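Print this message | E-mail this message to a friend
Filed under: Lists > Bench Practice > Drafts and Comments

Subject: Re: [bench-practice] Draft 3 of the pick-and-place reporting rules
From: Malachy Ó Súilleabháin
Date: 24 October 2018

Gonçalo, all,

I've read draft 3 twice now and I'm less happy with it than I was with draft 2. Quoting the parts I want to argue with:

> Gonçalo Bastos wrote:
>
> Section 4 now says that every site must start a trial from a
> "standard scene." The scene is a few toy foods and one open
> container on a plain table. Item positions are to be taken from
> the printed template. The people at Virkent ran the template on
> their own bench and had no trouble with it, so I'd like to treat
> this section as settled.
>
> Section 5 sets the minimum at 20 trials per item. Section 6 says
> that a trial counts as a success if the item "ends up in the
> container." I think that is plain enough for anyone to follow.
>
> Section 7 (human resets) is unchanged. If nobody objects by the
> end of October I'll send the whole thing to Lilport for layout.

I object, so please don't send it to Lilport yet.

Start with section 4. Virkent having no trouble with the template tells us that one group with one table could follow it. They also wrote most of it. What I'd want to know is whether a group that has never talked to Virkent can read the page and come up with the same starting layout. When we tried it at Hsiao, two of us set the table separately from the same printout and got layouts that I would call different tasks. One had the items spread out with a hand's width between them. The other had them touching. Both of us were inside the tolerance as written, because the tolerance is given for the center of each item and says nothing about gaps, overlap or which way a long item points. 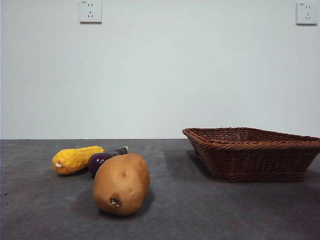 You can't wave that away as fussiness. A potato shape sitting against an eggplant shape is a harder pick than the same potato alone, and the order you take them in starts to matter. If site A reports on spread-out items and site B reports on a cluster, and both of them write "standard scene per section 4," the reader will compare two numbers that shouldn't be compared. I'd sooner have no standard than one that lends its name to that.

What I'd put in the section instead:

- State whether items may touch, and if they may, whether one may hide part of another from the main camera.
- Give an orientation for anything longer than it is wide. Degrees are fine. "Roughly diagonal" is not.
- Say what the table surface is. A dark matted surface and a shiny white one don't grip or photograph alike, and the draft only says "plain."
- Require a still from the main camera before the first motion of every trial, stored with the result. It costs nothing, and most of us have the camera running anyway.
- Say whether the container is fixed down. Light baskets move when they get bumped.

Section 5. Where does 20 come from? I asked this about draft 2 and the answer was that it felt reasonable. With 20 trials, a site that gets 9 successes and a site that gets 12 may well have equally good systems, and the draft still lets both print a percentage with nothing next to it. Either raise the minimum or require the raw count every time. I would do both, but I'll settle for the count.

Section 6 is the one that bothers me most. "Ends up in the container" sounds plain until you have to score it. Is an item that is resting on the rim in? What about one that went in and pushed the basket off its mark? What if the gripper never let go? Clilta sent around their scoring sheets in the spring (thank you again to whoever did the typing) and out of 78 trials their two scorers disagreed on 9. These were careful people sitting in the same room. I don't believe that rate gets better across six sites with no shared definition. My suggestion is that the item must be released, below the rim at every point, and still there when the arm is back at its home position. Anything else is a failure, and the sheet gets a comment column.

Section 7 being unchanged is a problem too. It says resets should be done "with care." I've no idea what a person is supposed to do with that. People get tired by trial 45 or so and the items start landing wherever the hand drops them, usually a bit closer to the container each time. I've done it myself. A reset rule should say who checks the layout against the template and how often, and it should say what happens to the trials already run if the check fails. My view is that you throw them out. I expect that to be unpopular.

I should say that I'm not against having rules. I signed up for this list because I was sick of reading results I couldn't repeat. But a rule that two honest people can follow and still end up in different places is doing paperwork and not much else, and once it has a version number on the cover it will be very hard to get it changed.

One smaller thing – the glossary defines "workspace" and "table area" and then the text uses "work surface" for both. Pick one, please.

I can write replacement text for 4 and 6 if someone else will take 7. I won't touch 5 until somebody tells me where the number came from.

Malachy

Print this message | E-mail this message to a friend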